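Hostden Supper Club is back, and we've got a bigger room

June 14, 2021

For immediate release

Well, we've done it. After more phone calls than I care to remember, I can tell you that the Hostden Supper Club starts again in August, and we're moving out of the old reading room and into the upstairs hall at Mazza on Rarnton Road. I'm so pleased I could sing (I won't, the regulars have suffered enough).

If you've never been, it's simple. We put out long tables, one cook takes over the kitchen for the night, and you sit next to whoever you sit next to. There's no menu to choose from. You get what's cooked, and if you don't eat meat or can't have nuts you tell me when you book and we sort it out.

The first night belongs to Adhiambo Mussa, who is doing coconut fish, greens and a heap of chapati. Eustaquio Tovar has the second, and all he'll tell me so far is that there will be beans and that they need two days. Noemi Pace is on puddings for both, thank goodness, as my own crumble was the talk of the town last time for the wrong reasons.

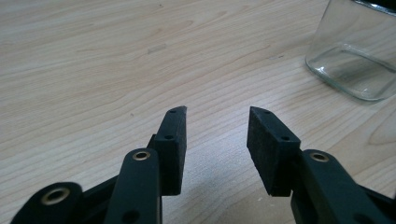

The new hall seats 105, so we can finally stop turning people away at the door. Aldo Grasso, who owns Mazza, has let us have it at a price I'm not allowed to print, and he's throwing in the use of his big oven too. "I've been coming to these suppers for years and always ended up by the draughty window," Aldo told me. "Now it's my window, I can fix it."

Tickets are on sale from the counter at Mazza or by ringing Hostden 2222 in the evenings. Children under three come free and can share a plate. Bring your own drink, and please bring a cushion if you're fussy about chairs, as the hall ones are on the hard side! There's a lift at the back, next to the bike racks.

We're also after a few more cooks for the autumn. You don't need to be trained, you just need one dish you could make half asleep, and I'll find you some hands for the peeling. The Dradness lot have already promised me a curry night and I intend to hold them to it.

Press are welcome at either supper. Let me know beforehand so I can save you a seat, and do come hungry.

Knut Kasten
Hostden Supper Club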